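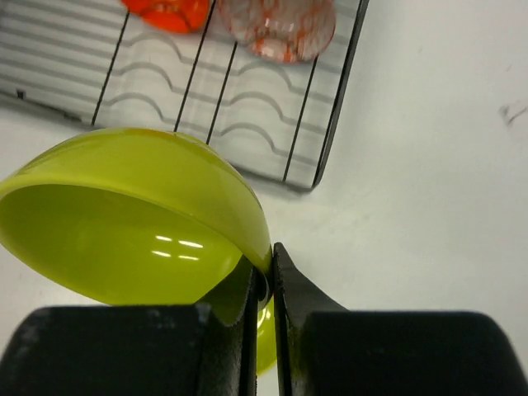
FOR IMMEDIATE RELEASE, 6/2/18

Feromby Robotics Club takes its dish-rack project to the Mandagi student meet

Hi, I'm Suryani Liew, club captain this year, and I get to share our news! We're in! Our project, Brindora, is going to the Mandagi meet, where each team gets 400 seconds to rack as many dishes as it can.

We've been on this since March. Ilham Teoh writes most of our grasping code (and rewrites mine), and Zachary Landry runs practice.

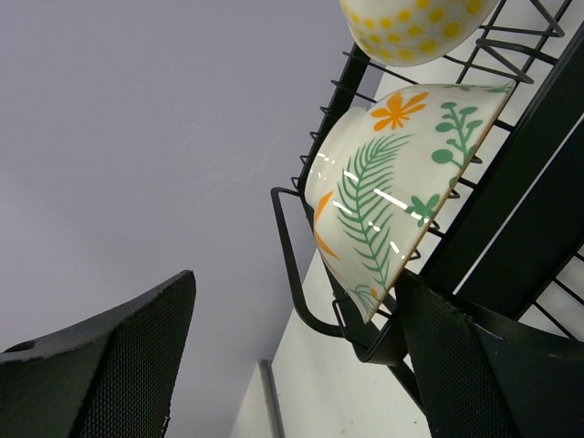
Bowls are still our toughest round, and a slot one wire over doesn't score. Our coach, Diane Dufour, wants 61 more practice runs before we pack up. Gulp.

Come cheer for us! Families can get seats through the club, and Diane is happy to answer press questions.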